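Kakeck Robotics Club: Hand-Held Gripper Guide
Section 2: Your first practice recordings

Welcome to the fun part! You've checked your gripper and charged up, so now you get to show a robot how to handle soft things. We start new members on fabric because it does something different every time you pick it up.

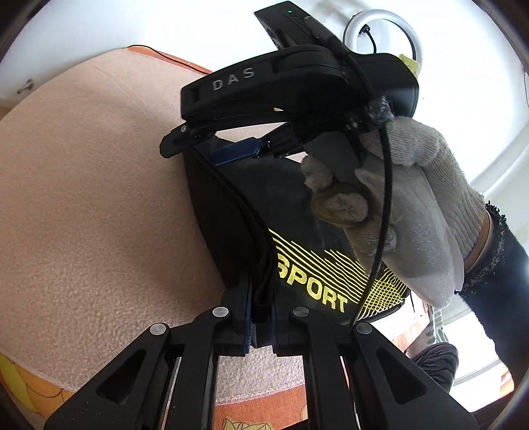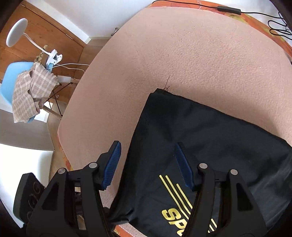 Page last changed: April, by Horácio Pinheiro

Before you start

1. Spread a blanket over a bed or table. A plain, light colour works best under dark fabric.
2. Lay your item flat in the middle. A drawstring bag with big printed lettering is a terrific first choice.
3. Put on your gloves and run any cables over the back of your hand, well away from the jaws.

Note: Check that both blue pads are seated before every session. Spares are in the Trimden drawer.

Recording a lift

4. Start with the jaws open above the item, pads facing each other. Hold still and count to two.
5. Lower the gripper until the pads sit on either side of a loose bit of fabric.
6. Squeeze slowly. You want a good fat fold between the pads, so go back for another try if you only catch a thread.
7. Lift straight up and pause at the top. Watch the fabric bunch into a peak, it's really satisfying!
8. Lower, release and back away before you stop recording.

Caution: Keep your fingers clear of the linkage arms. The joints can pinch, even through a glove.

Using two grippers

9. Lift with one hand first, then bring the second gripper in from the other side.
10. Move one hand at a time until you've done 50 good single lifts.

Note: Last year's Skarnmont team handed in 163 lifts and we kept 68. Most of the rest were rushed at step 4, so take your time there.

When you're done, name your files as shown in Section 3 and copy them to the Haugland folder.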